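4. Open day deployment at Clivholm

4.1 Setting and visitors

The open day ran from 10 in the morning, two sessions, lunch gap between. Clivholm gave us the front hall and one long bench by the windows. Power from a single wall outlet, which we had asked about in September and been told was fine. It was fine until the coffee urn went on the same circuit. See 4.4.

Visitors came through in groups of 14, give or take the ones who wandered off to the other stands. Mostly families, a few retired engineers, one school group in the second session. We did not take names. No consent form was needed for watching, only for the short questionnaire, and the questionnaire was optional. Both forms dated 2/5/18 and kept at Clivholm.

4.2 What was shown

Two things. First the simulated kitchen on a large screen, running the Trummer planner live on a laptop under the bench. Second a poster with the pipeline on it (Cladar for perception, Trummer for planning, Rovon for the low-level control). Hardly anyone read the poster. We would leave it at home next time, or make it half the size.

The kitchen is the one used in Section 3 with no changes to the physics. Same tabletop, same arm, same parallel-jaw gripper. A bowl to be carried, a second metal bowl on the table, a burner plate with its knob, and a two-compartment container on the other side. Figure 2 shows one moment of the task. Layouts were drawn from the same 600 used for the offline tests, picked at random by a script, so no cherry picking of easy ones. Visitors could press a key to get a new layout. They pressed it a lot, often before the run was over, and those runs are left out of the counts below.

We kept the speed at real time. In rehearsal we had tried double speed and people outside the project could not follow what the arm was up to. Real time is slow for a crowd, but they asked better questions.

4.3 Runs and outcomes

Across both sessions 40 runs went to the end without a key press. Of these, 6 failed. Failure here means the same as in Section 3: bowl dropped, or the time limit reached, or the gripper in contact with something it was not supposed to touch for longer than the limit allows. We logged the reason automatically but the log for the first session was partly overwritten (our mistake, file name had no session number in it). So we report the total only and don't split it by cause.

What we can say from notes taken at the bench: timeouts were what visitors remembered. A dropped bowl got a laugh and people moved on. An arm that hung over the table and did nothing got "is it broken?" and then they left. The planner was in fact searching, but there was no sign of that on screen. A small progress marker would of helped. This is a cheap fix and it is in the current version.

4.4 Interruptions

The circuit tripped once, late morning. The laptop stayed up on battery, the screen did not. We lost the crowd and got them back after lunch. The urn was moved to the corridor.

The second interruption was ours. After the break we restarted Rovon without restarting Cladar and for a few runs the object poses were stale, so the arm reached for places where things had been in the previous layout. One of the retired engineers spotted it before we did. Those runs were thrown out and are not in the 40. The start script now brings all three up together and refuses to go on if one is missing.

4.5 Questions from the floor

We wrote down questions as they came, in shorthand, and grouped them that evening. The largest group by far was about transfer: would it do this with a real arm. We answered that the controller had been run on hardware in a limited way and that the results are not in this paper. Some people were let down by that. A few said they would sooner see a real arm drop a real bowl than a simulated one carry it well.

Next group, cost and jobs. We had no prepared answer and it showed. Then safety, mainly the stove, what if it turns the wrong knob, what if a child is near. The simulation models the knob as a joint and nothing past that, no heat, no people. Worth saying plainly on the day, and we only said it when asked.

Children asked about the bowl. What's in it, can it spill, can it tip it out. Contents are not tracked by the planner and play no part in scoring, so we told them no one checks for spills yet. That led to a better discussion than anything on the poster, and a spill term for the scoring is now on our list.

4.6 Questionnaire

Short and not very good. Three items, five-point scale, plus a free text box. Most filled it in standing up with a pen that was running out. We do not report scores, the sample picked itself and the second item was worded two ways on the two print runs. The free text is more useful. Repeated comments: say what it is trying to do before it starts, make the objects bigger on screen, let me choose the task. The first two are done. The third needs a task list that a visitor can read and that Trummer can accept without us typing anything, and we have only a rough draft of that at the momment.

Figure 2. The simulated kitchen during the bowl task, with the gripper and green bowl over the black circular stand on the floor behind the counter.

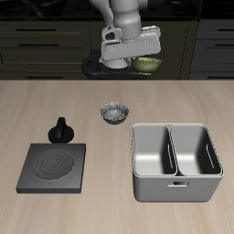
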